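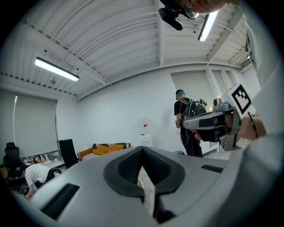
特林达德社区茶点节三月回归，街坊长桌今年摆进老面粉厂

特林达德（Trindade）消息——对住在河湾一带的人来说，三月总是和刚出炉的面包香气连在一起的。今年也一样，而且会更热闹一些：由本地烘焙作坊 Cilora 发起、茶叶商行 Ronard 与餐具店 Plundero 共同支持的特林达德社区茶点节，将在三月与大家见面，这也是它的第19届了。主办方今天公布了场地、摊位和几项新安排，并诚心诚意地邀请每一位邻居，以及邻居的亲戚、同事和路过的朋友，带着好胃口来坐一坐。

今年最大的变化是地方。过去几年，茶点节一直在教堂后面的小广场上办，遇到下雨，大家便挤在棚子底下，茶杯端在胸口，谁也转不过身来。这回主办方借到了老面粉厂的底层大厅，屋顶高，窗户朝南，下午的光线特别好。厂房停产多年，本地人却一直对它很有感情，不少家庭的祖父母辈都在那里上过班，有人至今还留着当年的布面粉袋，洗得发白，拿来包面包用。

“我父亲在面粉厂扛过袋子，我小时候去给他送饭，门口的看门人总要塞给我一块硬饼干，硬得能敲核桃，可我就是喜欢。”茶点节总协调人瓦尔迪尔·西凯拉（Valdir Siqueira）说，“现在能在同一个门口迎接大家喝茶，我心里很高兴，说多少遍都不嫌多。”

长桌仍然是茶点节的重头戏。大厅里将摆出400个座位，不分区，不留贵宾席，先到先坐，和不认识的人拼桌是多年的老规矩。主办方提醒，如果您是一大家子人来，最好早一点到，下午三点前后往往是人最多的时候。带婴儿车的朋友请走靠河的侧门，那边有坡道，进门右手就是存放处。

参加今年活动的摊位共有30个，其中大多数是老面孔，也有几家第一次报名。卖木薯奶酪球的、做椰丝糕的、熬番石榴酱的都会来，喜欢咸口的朋友还能吃到玉米粽和鳕鱼小饼。Cilora 会照例在现场开炉，从早上八点烤到下午五点，每一炉出来都会摇铃。铃还是原来那一只，声音有点哑，老顾客一听就知道该起身排队了。

Cilora 的主理人祖莱卡·阿吉亚尔（Zuleica Aguiar）为今年准备了一款新的甜面包，面团里揉进了橙皮和茴香籽，表面刷一层薄薄的蜂蜜。“方子改了很多回，最早那一版太香了，香得像肥皂，我自己都吃不下去。”她笑着说，“后来把茴香减了一半，又让面团在冷藏室里多睡一夜，味道才算安静下来。配红茶最好，配咖啡也行，要是您非要蘸着炖豆子吃，我也绝不拦着。”

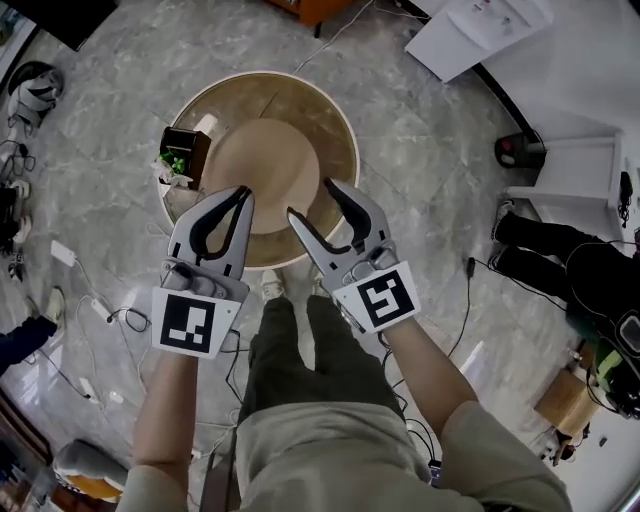 茶的部分由 Ronard 负责。商行这次带来21种茶，既有大家熟悉的马黛茶和红茶，也有几款用本地香草调配的无咖啡因茶，给孩子和晚上睡不好的朋友准备。负责选茶的拉特里斯·加拉格尔（Latrice Gallagher）搬到特林达德已经有些年头，她头一回来茶点节时还是个端着空杯子到处找位置的客人，如今却要在柜台后面站上一整天。她说，今年每壶茶旁边都会放一张手写的小卡片，注明水温和冲泡时间，喜欢的话可以把卡片带回家。

“很多人跟我说，家里的茶总是泡苦了。其实多半是水太烫，或者电话来了，一聊就忘了茶还在壶里，这种事我也常干。”加拉格尔说，“所以欢迎大家来柜台边问，问什么都行，我们有的是时间，茶也管够。”

杯碟则由 Plundero 提供。这家店多年来一直收集旧瓷器，花色各不相同，杯子和碟子也未必配得上对，大家反倒觉得这样亲切。用过的杯碟请送回大厅尽头的清洗台，不必自己冲洗。自带杯子的客人，每杯茶可以少付一点钱，具体价目会贴在入口处。店里还会设一个修补角，家里有掉了把手的茶杯或缺口的糖罐，都可以用布包好带来，请师傅看看能不能补。修补需要时间，当天取不走的，过后到店里拿就行。

下午的节目也排好了。塔尔西西奥·罗沙（Tarcísio Rocha）和他的弟弟罗热里奥·罗沙（Rogério Rocha）会带着吉他和手鼓来演奏，兄弟俩从小在河湾长大，会的老歌多得数不过来，点歌请写在纸条上放进琴盒。两人休息的时候，大厅东侧有讲故事的时间，想听老人家讲面粉厂旧事的孩子可以过去，地上铺了垫子，家长也能坐。

“我们不是什么大乐队，就是爱弹。”塔尔西西奥·罗沙说，“去年有位太太点了一首她结婚时跳过的曲子，我们只记得半首，后半首是全场一起哼出来的。今年我把整首都练熟了，请她一定再来。”

和往年一样，茶点节免费入场，茶点按份付费，扣除成本后的收入将用于社区图书角添置新书和修理阅览桌椅。闭场后剩下的面包会分装好，送到附近需要的家庭。愿意搭把手的朋友可以提前到 Cilora 店里登记，摆桌椅、洗杯子、看护存衣处都缺人，帮忙的人中午有一顿热饭，由祖莱卡亲自下厨。

场地内没有停车位，请尽量步行、骑车或乘坐公交，厂房围墙外设有自行车架。对坚果、乳制品或麸质过敏的客人，请留意各摊位的配料牌，拿不准时直接问摊主。宠物可以进院子，但不能进大厅，院子里备有水盆和遮阴的地方。

茶点节开放时间为上午九点至下午六点，最后一壶茶在五点半上桌。摊位名单和演出次序将张贴在 Cilora、Ronard 和 Plundero 三家店的橱窗里。媒体朋友如需采访或预约拍摄，请到 Cilora 柜台留言给瓦尔迪尔·西凯拉，他每天早上都会过去喝咖啡，收到后会逐一回复。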